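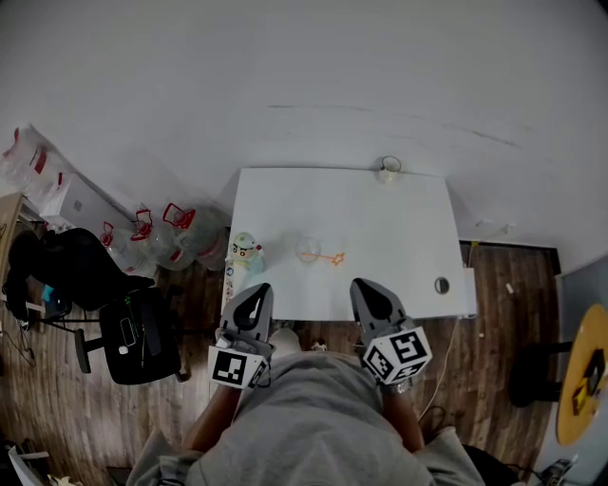 How often should you visit a vegetation plot if you want to use the numbers later? Two times in a growing season is enough for most small sites, one visit in spring for the early flowers and one in late summer for the grasses and asters, and you should keep the same two weeks every year.

How to set up and read a permanent plant plot in a small natural area

These instructions are for people who look after a meadow, a bog edge or a piece of open woodland and want to know if the plants are changing. I wrote the first version for our group at Hadby Meadow. Since then it was used at Pisov Fen and on the Muñoz slope, and I have corrected the parts which people found difficult. You do not need to be a botanist. You need to know the common plants of your site, and you need patience with the ones you don't know.

What you need

Four wooden stakes for each plot, 2 feet long
One metal tag for each plot, with the plot number stamped in it
A measuring tape of 50 feet or longer
A folding square frame, one yard on each side inside
A compass
Pencils and paper forms (ink runs when the grass is wet)
Small paper envelopes for plant samples
A hand lens
A hammer with a flat head

We bought our frame from Uvby, but you can make one from four pieces of plastic pipe and elbow joints. Do not glue the joints. In tall plants you must put the frame together around the stems, and a glued frame pushes everything down.

Step 1. Ask for permission

In a protected area even a small stake may need a permit. Write to the land manager and say how many plots you want, what will stay in the ground, and for how many years. Attach a simple map. At Hadby the answer came after five weeks, so do not write in April if you want to start in May. If you also want to collect samples, say this in the same letter. It is often a separate permission, and some rare plants will be excluded from it.

Step 2. Choose the places

The most common mistake is to put the plots where the flowers are nice. I understand it, I did the same. But then your plots tell you only about the nice places, and in a few years they can only become worse.

Draw a line on the map from one end of the site to the other, through the main kinds of vegetation. Choose a starting distance by drawing a number from a hat, and after that put one plot at every equal step. If the plot falls on a path or a rock bigger than the frame, move it to the next step and write down that you moved it. Do not move it for any other reason, also not for blackberries.

For a site under 10 acres, five plots are a reasonable beginning. More is better for the statistics, but a tired observer is bad for them. Efraín Usuga started with 20 plots on the Muñoz slope, and in the second year half of them were not read.

Step 3. Mark the plot

Lay down the frame with one side pointing north by the compass. Put a stake in each corner and hammer it until only 2 inches are above the ground. The metal tag goes on the southwest stake, always. Then measure from this stake to two things which will not move, for example a large boulder and a fence post, and write both distances and both compass directions. GPS from a telephone is good to bring you near the plot, but it will not find a stake under dead bracken.

Walk only on the north and east sides of the plot. If everybody does the same, the other two sides stay without trampling and you can compare.

If there are ground-nesting birds in your area, do not put the stakes in before they have finished. Look also at the soil: on peat the stakes rise in winter, and at Pisov we use longer ones, 4 feet, for this reason.

Step 4. Read the plot

Come in the morning, after the dew is gone if you can wait. Two persons work best, one looks and the other writes. The writer repeats each plant name aloud before writing it. It sounds silly, but it has saved us from many errors with sedges.

First write the date, the plot number, the names of both persons and the weather. Then write all plant species which have roots inside the frame. A branch which hangs over from outside does not count for the list, but it counts for shade, and there is a separate line for it on the form.

After the list is finished, estimate the cover of each species. We use these classes:

r — one small plant only
1 — less than 1 percent
2 — 1 to 5 percent
3 — 6 to 25 percent
4 — 26 to 50 percent
5 — 51 to 75 percent
6 — more than 75 percent

Both persons decide on a class silently and then say it. If you disagree by one class, look again together. If you disagree by more, probably one of you is looking at a different plant.

To learn what 1 percent looks like, cut a piece of cardboard of 3.6 by 3.6 inches. It is exactly 1 percent of a square yard. Hold it above the plants in the first few plots and after some time you will not need it.

The total of all species can be more than 100 percent, because plants grow above each other. Do not correct the numbers to make them fit. Give moss, bare soil, dead leaves and rock a percentage also.

Step 5. Plants you cannot name

Give the plant a working name, for example "hairy leaf 2," and write a short description on the form. Take a sample from outside the plot, never from inside, and only if it is common there and your permit allows it. Put it in an envelope with the working name and the plot number. If there is no second plant outside, make a drawing of a leaf, with the edge and the hairs, and measure it.

Press the samples the same evening. Giuliana Grajales checks ours in December, when she has time, and then the working names are replaced in the records. Keep the old name in brackets next to the new one. In our first year we did not, and we lost the connection for several plants.

Step 6. Keep the records

Copy the forms into a spreadsheet within one week, while you can still read your own writing. Use one row for each species in each plot on each visit. So if plot 3 has 12 species, it has 12 rows for that visit. People like to make a wide table with plots across the top, but it becomes very difficult in the third year.

Our file has now 402 rows and 134 different names, counting working names. Seung-woo Yeo made a column for the accepted scientific name beside the name used in the field, and I advise to have it from the beginning, because the books change their opinion.

Keep the paper forms. Put them in a dry place and give a copy to the land manager each winter.

Some problems we had

A stake is missing. Find the other three with the measured distances and lay the frame between them. With two stakes it is still possible. With only one you must use the compass direction, and write on the form that the position was restored.

Deer have eaten the plot. Read it anyway and write "browsed" next to the species.

A different person reads the plot this year. Let the new person read one plot together with the old one first. When Amrit Chisholm took over the east plots, the difference in moss cover was two classes, and the moss was surely the same.

The plot has burned or was flooded. Do not move it. These are often the most interesting plots later — the one at the low end of Pisov was under water for a whole spring and we nearly gave it up.

There is a rare plant inside. Do not write its location in anything you publish. Send it to the land manager only, and leave the plot number out of your newsletter.

The blank form can be printed on one sheet, both sides. Roxana Espinoza keeps the current version and also a Spanish one. Please check that the bottom line says "moss, soil, litter, rock" — the older form does not have it.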